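October, late afternoon – paste notes, continued

I promised myself I would write up the wheat paste properly this time, and since the kettle is on and the parish registers from Plustovbridge are under their weights until tomorrow, I have run out of excuses. The last entry on this was a mess, and I apologize to anyone who tried to cook from it.

The batch today was made with the Vlachou starch, the fine one in the paper sack, with 543 g of water. I soaked the starch overnight for a full 12 hours, poured off the cloudy water and started the cooking with fresh. It thickened later than I am used to, and I very nearly turned up the heat, but I held my nerve and kept stirring, and it went from milky to that lovely gray, glassy look all at once. My arm is still complaining! I let it cool with a sheet of plastic pressed right onto the surface, so there was no skin to pick out.

I have started color coding the test strips as well. Green is for the new starch and plain pencil for the old jar, and I do hope we can all stick to that. 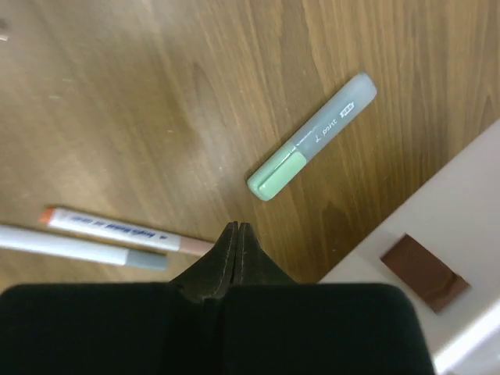
Mint green marker.

Once it was cold I pushed the paste through the horsehair strainer, and then again, because the first pass left little beads. It brushes out beautifully on the Prirero tissue. On the heavier paper it sits a bit wet, and I would thin it less for the spine linings and let the brush do the spreading. Please wash the strainer in cold water only. Hot water sets the starch in the mesh, and it took me most of a lunch break to get it clean last time.

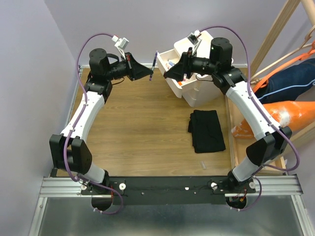

How long can a jar be kept before it should be thrown out?
Until it smells sour or turns watery at the edges, and in the fridge that has usually been under a week for us.

The strips are drying between blotters now. I made two sets, one pressed hard and one under just a board, as I have a feeling that the cockling we saw in the spring came from the pressing and that we blamed the paste unfairly. The Denatik blotters are getting tired and have a brown tide line along one side, so those go to the bottom of the pile and the good ones stay next to the work.

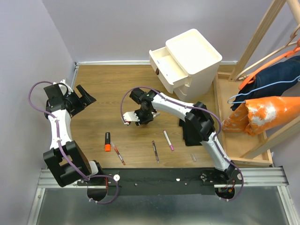 A note penciled in later asks whether the old jar was strained twice too, as otherwise the strips won't compare fairly, and says that the pressed set should get fresh blotters before going home time.

Fair point, and no, it wasn't. I will strain the old jar again in the morning and cut two more strips from the same sheet. The registers can come out from under the weights after that, and if the first hinge lifts I'll redo it with the thicker paste.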